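Support > Chantiers et revêtements > Tickets résolus

Ticket 18 – Flaque persistante au bas de l'allée
Par Mio Kudo, le 4 mai

Bonne nouvelle, on tient enfin l'explication ! Le client de la rue Wurnemley nous signalait une flaque devant son garage après chaque averse, sur un enrobé posé en août par l'équipe Dultham. Premier contrôle à la règle : pente correcte sur toute la longueur, joints propres, rien à reprendre de ce côté.

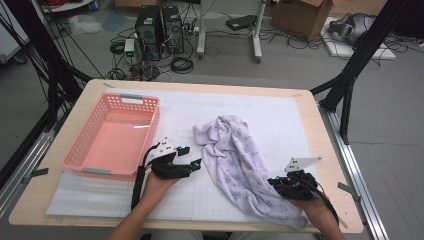

Petro Symonenko a donc ouvert le caniveau, et là, surprise : 7 cm de gravillons tassés sous la grille. L'eau n'avait plus aucune sortie ! Pour le tri du petit matériel de nettoyage, un panier en plastique ajouré, comme le rose saumon de la photo, convient très bien – les grilles démontées s'y égouttent sans problème. Caniveau curé, puis essai au jet : l'eau file vers le regard, c'est un vrai plaisir à voir.

Reste à surveiller : une légère épaufrure sur la bordure Unier, côté portail. Petro repasse dans 2 semaines avec du mortier de réparation et en profitera pour refaire l'essai.

Statut : résolu, suivi ouvert pour la bordure.

Tickets récents
Fissure en étoile près d'un regard, parking Cabanatuan
Enrobé qui marque sous les béquilles de moto
Grille de caniveau bruyante au passage des voitures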